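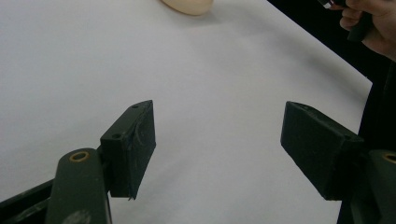
Edit Lakatos: can we do the pads BEFORE the first demo this time, not after. Had to bin 26 last time over one slack screw.

Yes, agreed. Moved to top. Rest of the list as it was.

HAND GRIPPER CHECK, SKARARD TASKS
Bench: Skokthorpe, white board

1. Pads, both sides. Screws tight? OK
2. Pad faces. Scuffs fine, chips at the lower edge not fine. COMMENT: left one worn, swap before next batch. Spares in the Uvetti drawer
3. Arm bushings, no play. OK
4. Open fully, close fully, let go. OK, bit stiff on closing
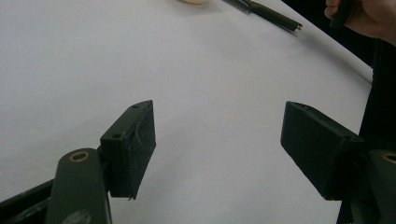
Item 4, pads open. Pen on the board.

5. Board flat, nothing on it that isnt in the task sheet. OK
6. Cables clear of both wrists. Slack goes towards you, never across the middle. COMMENT: redo after every break, they creep

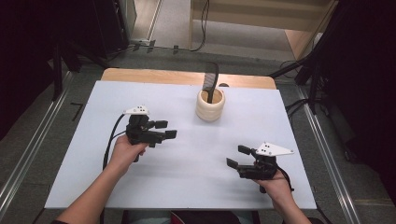
7. Markers on top plates clean, no fingerprints. OK
8. Stands and rails, nudge test. OK
9. Floor cables. COMMENT: trip risk, tape or cover them. Asked in April, still open
10. Demo speed. Slow, same start pose each time, dont regrip mid-move. If you fumble, stop and mark it bad. Target is 49 per person then rest hands
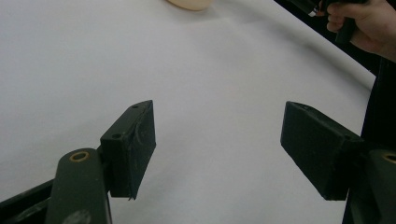
Takács asks if a fumble that gets recovered can stay in. Put it in the seperate folder for now, will decide when we see how the first training goes.

11. Sign off sheet, log no. 623. Done
12. Next check: before afternoon start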